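Tokance Lobby Set -- README

Handheld gripper demonstrations, first release 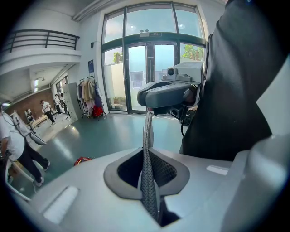 Tokance is a set of tasks shown by hand with a pair of handheld grippers, recorded so that a policy can be trained on them later. Each episode is one person doing one short job from start to finish. We recorded in public indoor spaces during opening hours, so backgrounds are busy. A typical view has people walking in a corridor, a clothing rack against a wall, and a shiny floor that picks up the light from tall windows. The gripper body takes up the lower half of the view, which matters if you plan to crop or mask.

Contents

304 episodes in 14 tasks. 32 episodes are held out for testing and listed in holdout.txt. Please keep them out of training if you want to compare with our numbers.

Tasks are folded garment to shelf, hanger to rack, cup to tray, bag to hook, and so on. The full list is in tasks.csv with the wording that was read to the demonstrator. The wording changed once, in October, and both versions are kept in the file.

Folder layout

episodes/ one folder per episode, numbered in recording order
episodes/N/left and episodes/N/right video from each gripper
episodes/N/pose.csv gripper position and rotation over time
episodes/N/width.csv jaw opening over time
calib/ one file per gripper, named ollberg and strobel after the two units
tasks.csv, holdout.txt, bad_pose.txt

The Ollberg unit is always in the left hand and Strobel is always in the right. If you swap them the jaw widths will be wrong, as the two were calibrated separately.

How a take was recorded

The demonstrator stands at the start mark, closes both grippers fully, opens them fully, and then begins. The close-open move is left in the files and is the easiest way to line up the two sides. Takes with a drop or a second try were kept if the task got finished. They have retry = 1 in tasks.csv.

Known problems

Pose tracking drifts near large windows when the sun is low. The affected episodes are in bad_pose.txt. The video is fine, but we would not use the poses.

In episode 74 the right width file stops early. We have not repaired it.

Light levels change a lot within a session -- exposure was left on automatic -- and floor reflections can confuse segmentation models. We trained with brightness jitter and it helped a little.

Faces of people in the background are blurred in the release. If you find one that was missed, send the episode number and the time and we will fix it.

Use

Free for research and teaching. Ask before using it in a product. Cite as "Tokance Lobby Set, Gumemley".

Questions and corrections go to Kamala Fernandes at Gumemley. The loader script is in a separate repository, and its README covers installation.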